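Race Mechanic and Data Technician, Single-Seater Program

Flukik Racing is hiring for two roles in its junior single-seater team. Both are based at our workshop in Mateos and run for the length of the coming season, with the option to stay on for winter testing.

The team enters cars in the Puren Junior Formula, a regional open-wheel series for drivers moving up from karts. We ran two cars last season and will run three from March. The calendar has 9 race weekends, plus 6 test days before the opening round. Five of the weekends are close enough to drive home each night. For the others, the team pays for shared hotel rooms and meals.

Race Mechanic

You will be the number two mechanic on one car. At the workshop you will strip and rebuild the car between events, check wear parts against the life sheet, and prepare spares for the truck. At the track you will handle setup changes, fuel, tires and crash repairs. You will also help load and unload.

We need someone who has worked on race cars for at least one full season at any level. Club racing counts. You should be able to read a setup sheet, use a torque wrench properly and keep written records. Gearbox experience is useful but we can train you on ours.

Data Technician

You will download and check the car data after each session, look after the sensors and wiring, and prepare lap comparisons for the driver and race engineer. Between events you will keep the season database in order. We use the Zulunar logging package. If you have used a different one, apply anyway and tell us which.

A degree is not required. Students in their final year can apply if they are free for all test days.

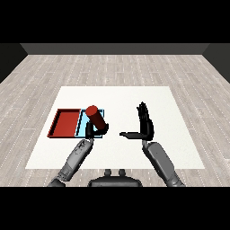 One of last season's mechanics, asked what new people should expect, said that the race weekends were the easy part to get used to and the workshop weeks between them took longer. You get a car back with a bent corner, the mechanic added, and the next event is already close, so the evenings fill up fast.

Pay and hours

Both roles pay $2,770 a month before tax. Workshop hours are 8 a.m. to 5 p.m., with an hour for lunch. Race weekends start earlier and finish when the cars are ready. Time worked at the track is given back as days off in the following two weeks, except where events run back to back.

Team clothing and safety shoes are provided. Mechanics bring their own hand tools. Power tools and anything specific to the car are supplied.

You must be 18 or older, hold a valid driver's license and be allowed to work in the country. A license to drive the truck is a plus, and we pay an extra day rate to anyone who shares the driving.

How to apply

Send a resume and a short note saying which role you want and what cars you have worked on. Include one contact from a previous team or employer. Use the application form on the Flukik Racing careers page and put the role in the subject line.

Applications close at the end of January. Interviews are held at the workshop and include a practical test lasting one morning. We reply to everyone who applies.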